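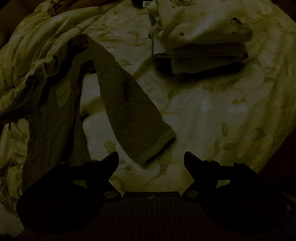
Dace says I've got the whole thing backward, and that a person who wants an arm to put away laundry ought to build the arm first and worry about the socks later. She told me this on the phone this morning while I was hunting for the small hex key, and she may well be right, but the arm is still in pieces on my shelf at the Madholm workshop and the gripper is finished, so the gripper it is. I'm so pleased with it I keep picking it up on my way to the kitchen!

April 26, 2024. I spent the afternoon in the bedroom with Zanach (the name was Ikechukwu's idea and has stuck to the entire project, arm and all), going over the bed with the curtains mostly shut. I want to learn what it can cope with in poor light before I start making things easy for it. The gray-green sock with the little dots is my favorite to practice on, and I've decided the ribbed cuff is the end to go for. The toe folds over on itself and then you can't tell which layer you're about to pinch. The folded white cloths I'm leaving for another day. A stack is a different kind of problem, and Brock has opinions on stacks that I will have to sit through first.

The fingers are the second pair I've made. The first pair had too much play at the pivots, and I went through 18 washers trying to take it up before Yanling looked over my shoulder and asked, very kindly, whether I'd checked that the holes were square. I had not. She lent me her drilling jig and I was done in an evening – a whole month of fiddling, and there was the answer on the next bench.

What I still don't have a feel for is how close to come in before closing. With something flat you can line up the tips and take your time, but a big crumpled heap has no edge to aim at,
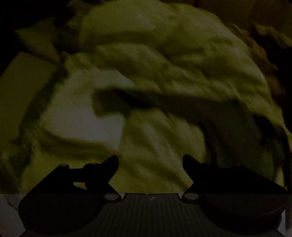

and my habit is to hurry, which smears the recording and teaches me very little when I sit down with it afterward. Slower hands tomorrow. I also want to try softer pads on the tips, and Laine has offered me the leftover rubber from her Venckus job if I come by before four.

Still to do: put thread lock on the pivot screws, back up the clips, give Yanling her jig back, and call Dace and admit that I ordered the shoulder bearings after all.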